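Print
E-mail

Pearce Hall Users Group
Minutes of the meeting held January 9, 2021

The meeting opened at 10:00 with the chair presiding. Seven members attended and two sent apologies. The minutes of the previous meeting were approved with one correction: the deposit for evening bookings is $84 and does not include the use of the kitchen.

1. Matters arising

The side door lock has been replaced. Two keys were cut, one for the office and one for the key box. Anyone still holding an old key can throw it away.

The piano was offered on the notice board and there were no replies. It was agreed to leave it where it is until the floor work is settled, then offer it again.

The letter to Hivirard about the late delivery of stacking chairs was sent. They have apologized and taken the delivery charge off the invoice. The chairs were checked on arrival and one was sent back with a bent leg. A replacement is promised for February.

2. The large room: walls and floor

The secretary reported on the repainting. The walls have had two coats of white and the contractor considers the job finished. Members who had been in to look agreed that the room is a good deal lighter than before. One member thought the white would show marks quickly, especially near the door where tables are carried through, and asked whether a darker band could be painted along the bottom. The chair said this had been discussed before the work was ordered and turned down on cost. It was agreed to leave the walls as they are for one year and keep the leftover paint for touching up. The cans are labeled and are on the top shelf of the boiler closet.

There was a longer discussion about the floor. The wood-grain flooring was quoted by Luson in two ways, either a clean and treatment of the existing surface or a full replacement. The replacement was thought to be out of reach this year. The price for the clean and treatment is $334, and the room must be empty overnight.

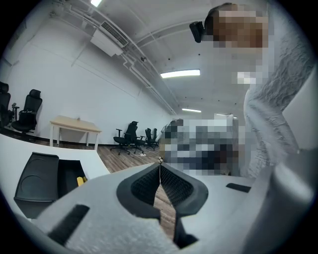 Several members asked how long the treatment would last. Luson's letter says only that it depends on use. The dance class asked that nothing slippery be put down, and the secretary will get this confirmed in writing before any date is fixed. Subject to that, the quote was accepted, with one vote against.

Until the work is done, users are asked to lift tables when moving them. Felt pads for the chair legs will be bought, up to a limit of $200 for the whole room. The member who offered to fit them was thanked.

Action: secretary to write to Luson and to order the pads.

3. Storage

The closets on the corridor side are full again. Each group has been given one closet and should not be using the space under the stage, which has to be kept clear for the electrician. Items found there will be moved to the back office and kept until the next meeting. After that they will be disposed of.

The art group asked for a second closet. This was refused for now. They may use the lower shelf in the boiler closet as long as nothing is placed against the pipes.

4. Kitchen

The Mosodard water heater over the sink has been serviced. The engineer recommended that it be switched off when the building is closed for more than a week. A card with instructions will be put on the wall next to the switch.

Dish towels continue to disappear. Groups will bring their own from now on and take them home to be washed.

The refrigerator was found with food in it after the holiday break. Members were reminded that anything left at the end of a booking will be thrown out by the next person who opens up.

5. Heating

The timer has been reset for winter hours. Some groups have found the room cold at the start of early bookings. The timer can be brought forward by half an hour on request to the office, with one day's notice. Please do not change it at the panel. The last time this was done the heating ran through the night.

6. Bookings

The calendar for the first half of the year was gone over. There is a clash on one evening in February between the choir and the garden club. The garden club will take the small room. No other changes were made.

A request for a regular Saturday booking was withdrawn before the meeting.

It was agreed that groups should finish clearing up inside their booked time and not in the time of the group that follows. The wording on the booking form will be changed to say so.

Action: office to amend the form.

7. Other business

The outside light by the parking lot stays on during the day. The sensor will be cleaned first, and replaced if that makes no difference.

A member asked for a coat rack near the main entrance. Prices to be brought to the next meeting.

The next meeting will be held in February, in the small room if the floor work is under way. The meeting closed at 11:25.

Print
E-mail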